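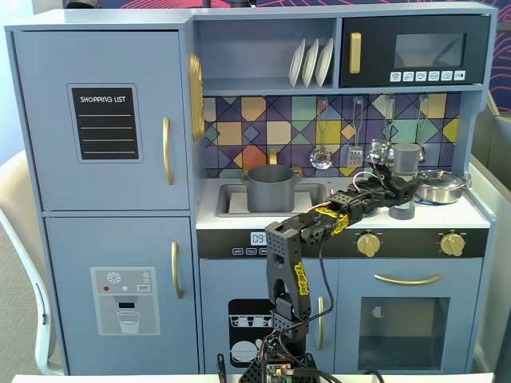
4월, 밤 11시 넘어서.

드디어 Prelura 새 음반이 왔다!! 제목은 《Wemville》. 퇴근하고 우편함 열었는데 납작한 봉투가 딱 있어서 계단을 거의 뛰어 올라왔다. 가격은 배송비까지 해서 생각하기도 싫고... 그래도 한정반 1498번이라고 뒷면에 찍혀 있으니까 봐주기로.

보컬 없는 밴드를 왜 좋아하냐는 소리를 맨날 듣는데, 첫 곡만 들려주면 다들 조용해질 것 같다. 아구이아르(Amândio Aguiar) 기타 톤이 예전보다 훨씬 건조해졌다. 리버브를 확 줄인 건지 손가락이 줄에 스치는 소리까지 다 들린다. 3번 트랙 〈Jaramillo〉는 중간에 박자가 바뀌는데 처음엔 CD가 튄 줄 알고 벌떡 일어났다ㅋㅋ 다시 들으니까 7박이었음. 세 번 들어도 어디서 넘어가는지 못 잡겠다.

흐루비 언니가 치는 오르간도 좋은데 뒤로 갈수록 너무 묻힌다. 8번은 오르간이 주인공이어야 하는 곡 아닌가? 믹싱한 사람한테 편지 쓰고 싶다. 그리고 마지막 곡이 14분인데 솔직히 한 5분은 잘라도 됐다. (이 말 팬카페에 쓰면 쫓겨나겠지.)

케르타나한테 바로 카톡했더니 자기는 지난번 《Ferkoria》가 더 낫단다. 거기 발라드가 세 곡이나 있는데?! 한참 싸우다가 둘 다 공연 가면 결국 울 거라는 데서 합의 봤다. 내한 소식은 아직도 없음.

덕분에 내 기타도 오랜만에 꺼냈다. 1번 줄이 녹슬어서 손끝이 새까매졌고, 2번 트랙 도입부를 따라 쳐 보다가 33초쯤 되는 데서 포기. 왼손이 저렇게 벌어지는 게 말이 되나. 내일 줄부터 사야지, 저번에 쓰던 010 게이지로.

지금 네 바퀴째 돌리는 중. 내일 아침 회의 있는데 큰일 났다.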